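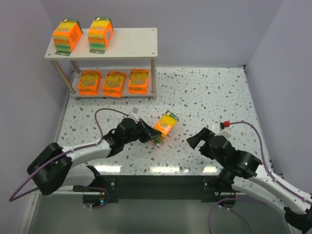
Somebody at the Sunholm open day asked whether sponges really needed a whole hall, and by lunch I had my answer: yes, please! I went in for 25 minutes and stayed most of the morning. The sponge packs, with their layers of orange, yellow and green, look so cheerful on a white two-tier shelf (I'd happily have one like it under my sink). Hall 8 also had the Watura brushes, which I loved, and a good coffee stand by the door. They open again in May and I'm going back.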